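Household Tips from the Lab Kitchen: Setting and Clearing a Tray

These tips come out of a table-setting study we ran at Vilcombe. The question was how best to record people handling dishes with hand-held grippers, so that a robot arm could later learn the same jobs from the recordings. Along the way we found out a fair amount about trays, spoons and saucers. Some of it is useful only if you are collecting demonstrations yourself. The rest applies in any kitchen.

The data set holds 1823 demonstrations. Every one is a short job: put a spoon on a tray, move a bowl onto a saucer, take a plate off, straighten something that has ended up crooked. Eight people did the recording, working in pairs or alone, and Oona Juntunen checked the results.

Put the saucer down first

If a bowl is going to sit on a saucer, place the saucer and then the bowl. Carrying the two together saves one trip and costs you more in straightening. In our recordings the stacked carry was the most common cause of a discarded take. The bowl slid a little on the way down, the person stopped to fix it, and the demonstration then taught two jobs in place of one.

At home the same order works well when you are setting up a breakfast tray for someone in bed. Load the heavy things near the middle, then the flat things, then the spoons.

Pick up a spoon by the handle, near the neck

A ceramic spoon with a flat handle is awkward for two stiff pads. There is hardly any height to grab. People new to the grippers went for the end of the handle, and the bowl of the spoon swung down as soon as it left the tray. Closing the pads nearer the neck keeps the weight balanced.

If the spoon lies flat and won't come up, press lightly on the rim of the bowl end with one fingertip. On many spoons the handle lifts enough to get hold of it. This depends on the shape of the spoon, so try yours before planning a session around it. With a metal teaspoon we had mixed results.

The pressing step turned out to matter for the method too. At first we told people to avoid it and to use only clean grasps. Teemu Laitinen argued for leaving it in, on the grounds that everybody does it with their own fingers anyway. We collected 126 demonstrations with pressing and sliding allowed and trained on those separately. The policy trained on them picked up the flat spoon in 31 of 40 trials. The one trained on an equal number of clean grasps managed 19 of 40. It is a small comparison with one kind of spoon, and we have not repeated it with forks.

Use a tray with a low rim

A high rim looks safer but gets in the way. Fingers, pads and knuckles all need to come in at a shallow angle to reach something flat. A slightly raised edge still stops a spoon from rolling off and leaves room for the hand. Rounded corners are easier to wipe.

Color matters if you are recording. White dishes on a white table are hard to make out, for a camera and for tired eyes. A beige tray gives the dishes an edge to show up against. Light wood would probably do as well. We stayed away from patterned trays after Kauko Mäkelä tried one with leaves on it and spent an afternoon sorting out false outlines.

Two people at one tray

When two people share a tray, agree on who moves first. One holds still while the other works. This sounds slow, but the sessions run this way had fewer bumped dishes than the ones where both worked at once.

The person waiting should keep their gripper open and raised, a short distance above the surface. Resting it on the table between moves makes a jump in the recording when it is lifted again. It also tires the wrist less to hold a low hover for a few seconds than to lift from the table over and over.

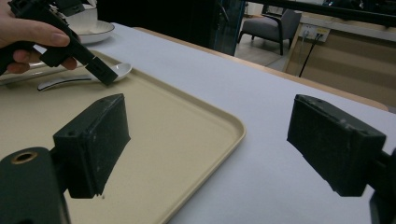
VILCOMBE, April. Spoon work on the beige tray, with one gripper's tip on the spoon and another held open nearer the camera. Keep the tip on the spoon until you have decided where it is going. Most of the poor takes from this part of the study show a tip lifting and coming down again in a slightly different place, and those second touches are hard to label.

Wipe the pads

Gripper pads pick up marks and dust. Wipe them with a barely damp cloth and let them dry before you go back to the dishes. Don't use dish soap, as it leaves a film and glazed ceramic is slippery enough already. Kitchen tongs with rubber ends benefit from the same treatment.

While you have the cloth out, check the screws. Ours worked loose over a week of steady use, and a pad that shifts even slightly changes where the spoon ends up.

Stop before you are bored

Forty demonstrations in one sitting was our limit. After that, people sped up and their paths got sloppy, even when they felt they were doing fine. Venla Heiskanen plotted path length against the order of recording and the rise past that point was plain enough that we set it as a rule. Take a break, do something else with your hands, and come back.

Vary the layout more than you think necessary

Move the tray between takes. Turn it so that the near edge runs at a slant. Put the bowl at the back one time and at the side the next. A tray that always sits square to the table gave us a policy that only worked on square trays, and we threw out most of the first week's recordings for that reason.

Still open

We don't know yet whether the pressing result holds for wet dishes. Hugo Carretero is setting up a sink version of the study, with the same grippers and a rack in place of the tray. Cups with small handles are also on the list. For now we lift those by the rim.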